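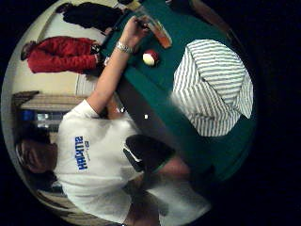
Leaning over the pool table, glass within reach

Are "speed cloth" upgrades for a home pool table worth the money?
Posted by Fuveslow

I bought a used table in April and the cloth is worn thin near the head spot. The shop quoted me for plain wool blend or a "tournament speed" cloth at nearly double the price. The salesman said I'd notice it on the first break. I'm an average player who gets in maybe two evenings a week, and I have my doubts. Has anyone paid for the fast stuff and felt it was money well spent?

Volker Tiedemann
I'd be careful with "tournament" on a price tag. Anybody can print that word. Ask what the wool and nylon content is and what the cloth weighs, and if the salesman can't tell you, go somewhere else. Worsted cloth does play faster – that part is real – and it pills less. But new cloth of any kind feels quick next to a worn one, so of course you'll notice it on the first break. I put worsted on mine 10 years ago and would do it again, mostly for the wear. Get the installation price in writing too. Mine went up on the day because the old glue was "unusual." And have them check the level before they leave, while you stand there with your own level.

Tosia
waste of money imo. my brother in law has the fast cloth and still misses everything

Duangkaew
I mostly agree with Volker, except that fast cloth can be annoying if you're used to slow bar tables. I overran position on every shot for a month. Whichever one you get, brush it in one direction and skip the spray cleaners. The shop tried to sell me 2 bottles of one and I have yet to hear what it does that a brush and a damp rag don't.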